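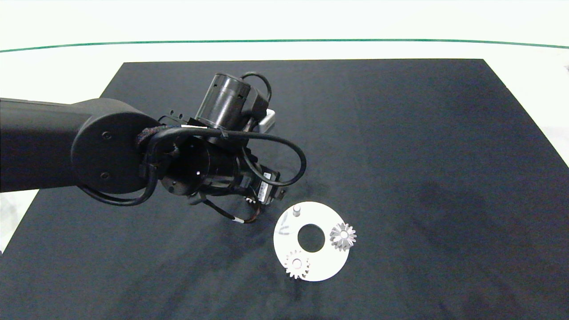
Fig. 3. White disk with center hole and short upright peg, on black cloth.

Unit 4: Laying out small parts

Cover the table with plain black cloth before you set anything down. Pale parts show up well on it and small ones don't roll as far. Pull the cloth flat.

Lay disks flat. If a disk has a peg, keep the peg side up. Parts may be marked by hand, so copy the mark onto your sheet as written, even if you can't read it.

Sheets are due in January. The unit is worth 60 points.

Related handouts
Bollow parts list
Noser sorting trays
Unit 3: Labels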